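Wed 13 July - open day, Ernach bench

Doors at 10, first group in before we had the visitor badges out. Mercy had the sign-in sheet, I had the e-stop, Ozan had the talking. He has given the Torent speech often enough that he can do it while eating.

Plan was the bun routine on a loop: lid off, buns between steamer and plate, lid back on, reset by hand. Groups of up to 12, behind the tape. The tape lasted until the second group, which had children in it.

Right arm is running the March grip settings. I tried the newer ones yesterday and they pinch too hard for anything made of dough, so I rolled back and wrote it on the whiteboard, where Brodie erased it to draw a map to the restrooms.

Midway through the morning, three buns on the plate and one still in the basket: 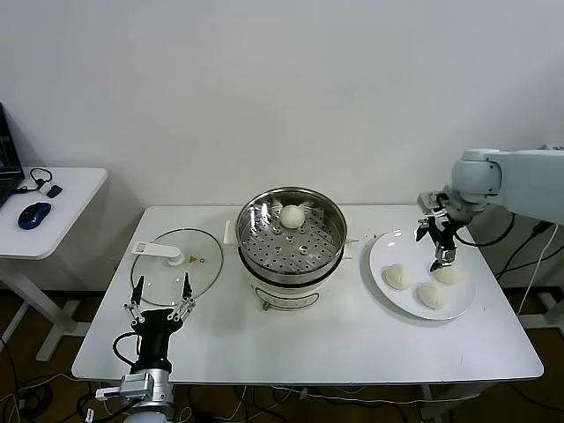 Things people asked

- Can you eat them afterward. (No. Salamatu says this should go on the poster.)
- Why does it need two arms. Ozan's answer ran long and lost the back row.
- Is it faster than a person. One cycle came in at 37 seconds on my watch. A man in a fishing vest offered to race it, and I said we weren't insured for that.
- Whether the lid is hard. Yes! Best question of the day. Clear glass is miserable for the depth estimate, so we aim for the white handle and hope.

To do before the Flultum people visit

- Cables under the table. I stepped over them all day and would like to stop.
- Put the grip settings in the config file - not on the whiteboard.
- Ask Ebenezer if he still wants the lid step in the short version.
- More buns. Same shop, same size.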